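Tendura cherche un technicien ou une technicienne de maintenance pour une cellule robotisée

Lieu : atelier Ploson, bâtiment 2
Temps de travail : 80 %
Début : décembre ou selon accord

Notre cellule Osagie est composée d'un bras, d'une pince parallèle à deux doigts et d'une petite caméra fixée au poignet. Elle apprend à saisir et à ranger des petits objets en bois, par exemple des cubes avec des lettres. La personne que nous cherchons sera responsable de cette seule machine, du réglage jusqu'à la réparation.

Vos tâches :
- contrôler chaque matin la course et le parallélisme des doigts ;
- remplacer les garnitures des doigts après 200 heures de marche ;
- refaire le calibrage de la caméra quand le poignet a été démonté ;
- nettoyer l'objectif et vérifier le câble le long du bras ;
- tenir le cahier de la cellule, en français ou en anglais.

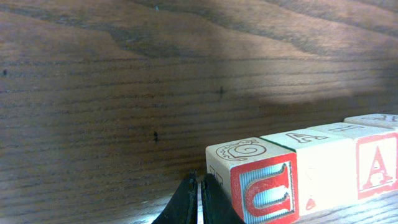 Faut-il avoir déjà travaillé avec ce modèle de pince ?
Une expérience sur une autre pince électrique suffit, la formation à la nôtre est donnée sur place pendant les 10 premiers jours.

Nous demandons un diplôme en mécatronique ou en automatisation, ou bien une pratique équivalente. Vous savez lire un schéma électrique et vous n'avez pas peur de démonter un axe. Des notions de Python sont utiles pour lire les journaux d'erreurs, mais vous ne devrez pas programmer les mouvements, c'est le travail de l'équipe logiciel. Il est important pour nous que vous notiez ce que vous changez, aussi les petites choses comme le serrage d'une vis.

Le poste est sans travail de nuit. Le mardi, la cellule est arrêtée toute la matinée pour l'entretien et votre présence est nécessaire dès 7 h 30. Les pièces de rechange viennent de chez Grernetti et vous passez les commandes vous-même.

Merci d'envoyer votre CV et une courte lettre à Hilde Mulder, ressources humaines. Pour les questions techniques, vous pouvez demander Osaze Bako à l'atelier, de préférence l'après-midi. L'entretien se fait devant la machine et dure une heure.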